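We use cookies to remember your login and ticket filters. Accept all | Manage settings

Plomis Support
Ticket 3000-71
Opened: 10/4/21
Reported by: Seung-woo Ki, Enholm
Product: Flestia two-arm cell
Task profile: strip removal, monitor to bin
Priority: normal
Status: open, waiting on customer

Problem as reported

The task is to pull paper or tape strips off a monitor screen and drop them in a bin. Arms home correctly and the approach path is fine. On contact the fingers close short of the strip or slide over it. Customer asks whether this is a setup fault or whether the chore is beyond the machine. A person clears the screen in under a minute with a fingernail.

Checked so far

Gripper calibration rerun on both arms, no change. Wrist camera exposure lowered one step, no change. Swapped the grasp model for the Shin build. It finds the strips more often but still places some of them behind the glass.

Customer sent views from a wrist camera and from the fixed camera.

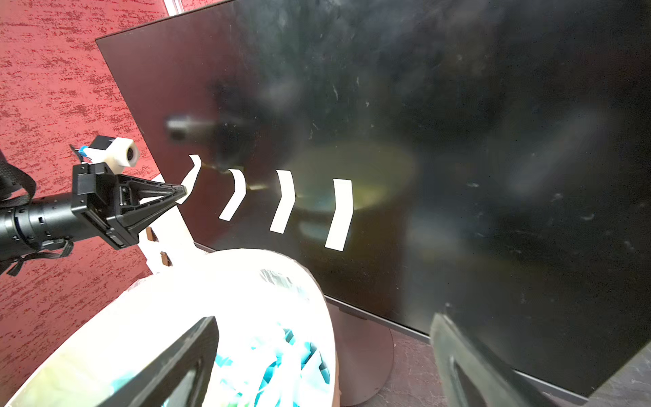
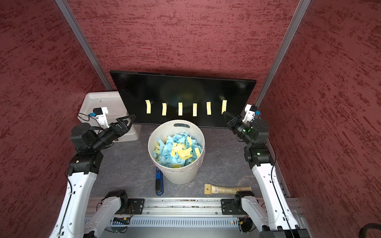 Strips on the screen, bin in front of it. Wrist view first, fixed view second.

Support notes

1. The screen is glossy and dark. In the wrist view a gripper is reflected just above the first two strips, and there is a greenish glow behind the third and fourth. The fixed view also has a glow near the middle of the screen. I suspect the depth estimate locks onto the reflections. That would fit targets being placed behind the glass.

2. The screen also has smudges, dust and wipe marks in the wrist view. Please clean it before the next run so we can rule out false edges.

3. The strips are curled or bent, so there should be an edge to grab. Approach from the side that stands off the glass. The default profile comes in square to the surface and will press the strip flat.

4. The bin is filled almost to the top. Empty it before testing. A dropped strip may catch on a finger if the gripper reaches into the pile.

5. Utility knife to the left of the bin in the fixed view. Take it off the work surface before enabling motion.

Answer to the customer's question

Dropping paper in a bin is routine for this cell. Peeling it off glass is not a supported task in the current release. It may work with the side approach and a slower close, but I would not leave it unattended yet.

Next step

Set close speed to 200, turn off the overhead light nearest the cell, and run 2 passes with the bin empty. Attach both logs, including failed grasps. If targets still land behind the glass, repeat with a matte sheet over the screen and note any difference.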